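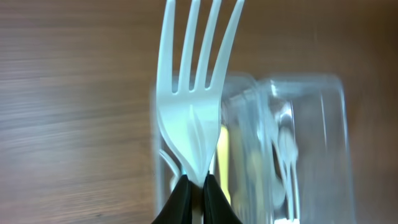
*A white plastic fork held by the neck between two gripper fingers, with a clear container of utensils behind it.*

**Hiltemari puts off robot purchase until April, will rent first**

23/02/2022

Hiltemari, the takeout supply packer, will rent a pair of robot arms this spring before deciding whether to buy any. Managers had planned to place an order this month for a cell that would sort plastic forks and spoons for the company's picnic sets. The order is now on hold until the end of April, when the rental results are due.

The company was founded in 1927 and employs 27 people. It has 11 packing tables, all of them staffed by hand. Operations manager Blažena Vaněk said the delay came down to money that had not been counted the first time.

"We had a price for the arms and a price for the grippers," Vaněk said. "We didn't have a price for the table, the guarding, the spare fingers or the person who has to be there when it stops. Once those went on the sheet, it was a different purchase."

The first plan was drawn up last fall with Surnine, an equipment dealer. It called for two identical arms on one bench, bought outright. Surnine has since revised its offer to a monthly rental with setup included, and part of the rent would come off the price if Hiltemari buys. A second dealer, Drorkon, also bid. Its offer was lower but left training and service calls to be billed separately.
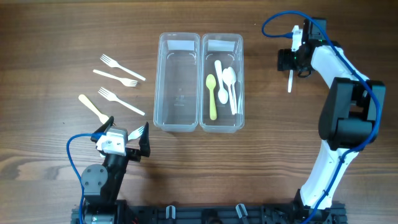

The main cost question is whether both arms need to be the same. Large arms have a longer reach and cost more, and Svatopluk Zeman, who prepared the revised budget, wants to know how much of the sorting can be given to cheaper ones. A large arm and a small one can share a single mounting base, with the work set out between them on the table. The small arm has a fork in its gripper, with more forks and a spoon lying loose within the same part of the table, while four spoons are already together on one side of the clear packaging. If small arms can handle the loose pieces, Zeman said, Hiltemari could buy one large arm and put the savings toward a second bench in next year's budget.

Zeman's sheet now has separate lines for purchase, installation, floor space, training, repairs and lost output during the changeover. He has also added a line for product changes. Hiltemari buys cutlery from several molders, and the shapes differ from one to the next. A gripper finger that holds one fork well may need to be swapped for another.

"It's a cheap part," he said. "But if we have to stop and refit it every time a new carton comes in, the part isn't the cost."

Thin, clear packaging is another open item. Mei-kuen Tse, an engineer at Surnine, said transparent plastic can be hard for cameras because of glare and because the table shows through it. She has advised Hiltemari to set aside money for better lighting over the bench and to leave the choice of cameras until the rental period is over.
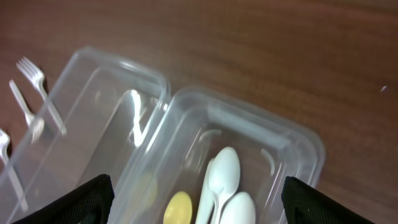

*Spoons gathered in one half of an open clear clamshell, with forks lying beside the lid.*

The rental will cover one bench only. The other packing tables will keep running as they do now, and Vaněk said no jobs will be cut during the trial. Two packers will be trained to load the bench, clear jams and keep a log of stops. Their hours will be charged to the project so they appear in the final cost – the earlier plan had left them out.

Miroslava Doležal, who represents the packers, said staff had asked for that change. They also asked to see the stop log each week, and the company agreed.

Hiltemari's lender, Urban, has approved the rental as an operating expense. Any purchase would need a new application. Marcela Charvát, the company's bookkeeper, said she expects to write the cell off over several years but has not settled on a schedule. Much depends on what the dealer would pay to take the arms back.

Surnine's purchase price is good through the end of the rental. Drorkon has been told it may bid again.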